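2021-08-04

What a good day at the cell! I had promised myself I would leave the gripper alone until the new finger screws came, and then the box was sitting on my bench at seven, so of course I started right away. Coffee went cold, didn't care.

The left finger has been bugging me since May. It closed a hair earlier than the right one, and on the small Grellusance caps you could hear it, a little click and then a second click. I took both fingers off, wiped the mounting faces, and found a curl of dried threadlocker under the left one. A tiny crumb! All that grumbling at the controller, all those evenings in the Tiltico manual reading about homing offsets, and it was a crumb. I cleaned out the threads with a pick, put the new screws in by hand first, then went across them twice with the small torque driver.

Kausar Rind came by while I had everything apart and we got to talking about the wrist cable. She wants it in a looser loop, with the clamp moved one hole back, and I think she is right. At full twist the old loop was pulling on the connector boot. So we did that too, and ran the wrist joint end to end by hand speed to watch the slack. Lovely. No tug anywhere. She wrote the clamp position on the inside of the cabinet door so the next person doesn't have to guess.

After that, the part I really like — teaching the points again. New screws mean the tips sit a touch differently, so I redid the tool center first and got the error small enough that I stopped fiddling. Then home, then the approach above the bin, then the low pick point. I jogged down at 23 percent speed with my thumb on the stop, fingers wide, and nudged the wrist until I was happy with how square it looked on the wrist camera.

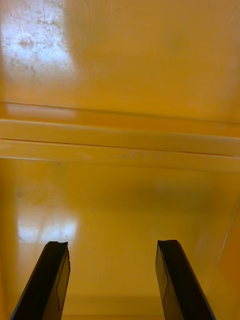

The exposure still needs work. The Korngate lamp is too strong for anything shiny, and I want to try turning the bracket before I go spending money on a diffuser. Kausar thinks a sheet of tracing paper would do for a test. I'll try both and see. The program stays on the old fixed pick points for now, so bad glare won't stop us running, but I would love to have vision working on its own by the time the Naidu parts get here.

Ran 100 open and close cycles with nothing in the grip, just listening. One click each time, both fingers together. I may have grinned at it. Then 200 cycles on a foam block, and after that I checked the screws again and none had moved. I put paint marks across the heads so I can see it at a glance if one does.

Backed up the program twice, once to the cabinet drive and once to my own stick, with the new tool values in the file name — I lost a whole afternoon of teaching last time and I'm not doing that again.

Still to do: grease on the base joint, a new label for the air valve, order spare finger pads. Bring the tracing paper from home.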